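**Inskip, 1 September 2022** — Drivers in Inskip who have been putting off that noisy wheel or tired set of brakes will be glad to hear that Roy Whitlock's garage on Serasberg Road is opening its doors for free safety checks again, and this time it'll run for a full 17 days so that folks who work odd hours have a fair chance of getting in.

Whitlock has been fixing cars in town for 26 years, and he'll happily tell you about most of them if you have the time (bring a coffee!). Last fall's checks were squeezed into a single weekend, and the line of cars went all the way back to the feed store, with a good many people heading home before their turn came up.

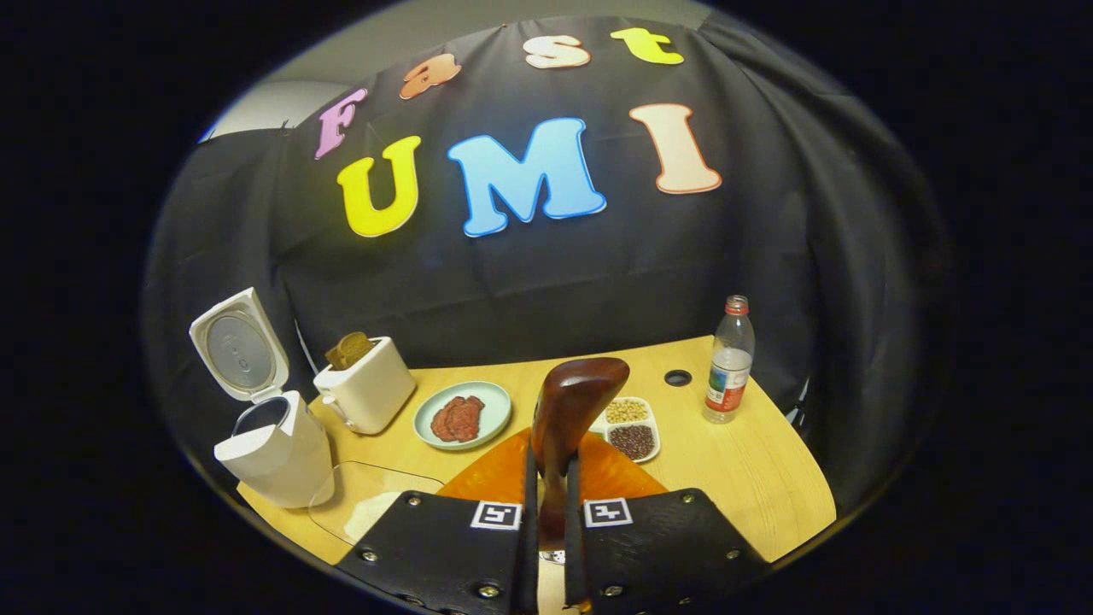
Each visit should take less than half an hour. The crew will look over brake pads, belts, hoses, lights and wiper blades, and they'll test the battery too, which is a kindness to anyone who remembers what the first cold mornings did to older batteries around here last year. You'll get a written list of what they found, and you're free to take it to any shop you like.

"I'd just as soon folks know what shape their car is in before the snow flies," Whitlock said. "If it's fine, I'll tell you it's fine, and we can talk about fishing."

Ryan Tunstall, who joined the garage in August, will be handling the bookings. He has room for nearly 500 cars, and he asks that you have your mileage handy when you call — and please, clear the heavy stuff out of the trunk. The garage will stay open until 5 each evening while the checks are running.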